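Wevcombe publishes first results of its two-arm kitchen chore study

Are machines ready to do the small jobs at home? Household research company Wevcombe says: some of them, and slowly.

NULLSTEAD, November – Wevcombe today presented the first results of its chore study, carried out at the company's test room in Nullstead. The study asks a simple question. Can a pair of robot arms do the little kitchen tasks which people do every day without thinking, such as emptying a cup into the trash or handling a bag?
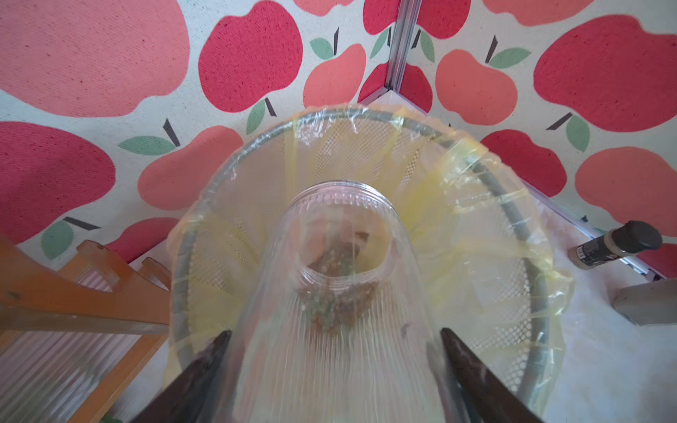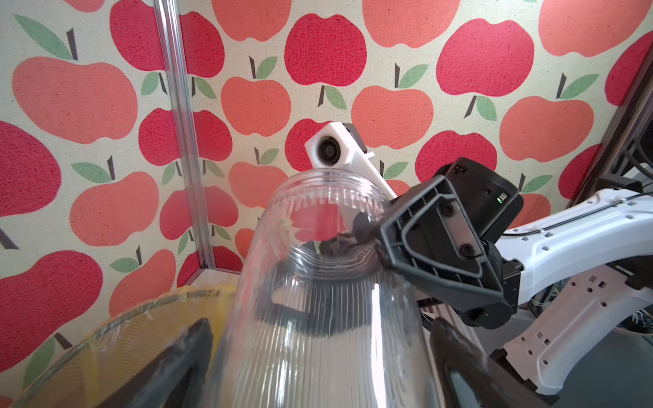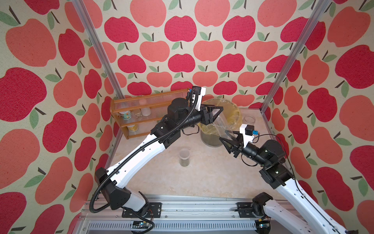
Work with plastic cups, bags and containers at the Wevcombe test room in Nullstead. Photos: Wevcombe. Free for editorial use.

For the study, the company made a list of 9 chores. Each chore was tried many times, with 723 attempts in total. An attempt was counted as good only if the arms completed the chore from start to finish and no person touched anything on the table. Of the 9 chores, 3 reached the level which Wevcombe calls "ready for a patient household". The other 6 did not reach it.

The best results came from chores with one firm object. Turning a cup over above a trash bin belongs to this group. The weakest results came from chores with thin plastic. A bag has no fixed shape, it sticks to itself, and the two arms must pull it with equal force. A person feels this in the fingers. The arms must judge it mostly by camera, and they often need several tries before the bag is open.

Clear materials are also difficult. Transparent cups and jugs show the colors of what stands behind them, and the system can take such a color for a separate object. Wevcombe therefore keeps patterned walls in the test room on purpose. A real kitchen has wallpaper, tiles and curtains, and the company does not want results which are valid only in front of a plain gray wall.

Speed remains the second open point. An adult who clears the same table will finish well before the arms do. Wevcombe does not consider this a problem for every user. People with weak hands, or people who are at work during the day, may accept a slow helper if the table is clean in the evening. For a cafe or a shop floor the present speed is not sufficient, and the company does not recommend such use today.

The software for the study was developed together with Ashour, a long-time partner of Wevcombe. Ashour will now work on the handling of bags and other soft items – the part where most of the failed attempts were recorded. The retail group Borent will provide used packaging from its stores, so that the next round includes materials as customers really bring them home.

The next round is planned with 200 attempts for each chore. The list of chores stays the same, so that the results can be compared. Wevcombe will publish the failed attempts together with the successful ones, as it did in this round. No product for private homes is announced at this time, and no price has been set.

About Wevcombe
Wevcombe studies and tests automation for the home. The company works from Nullstead, where it runs its own test room. Journalists may visit the test room by appointment.

Press contact
Wevcombe Press Office, Nullstead
The full table of results and further photos are available from the press office on request.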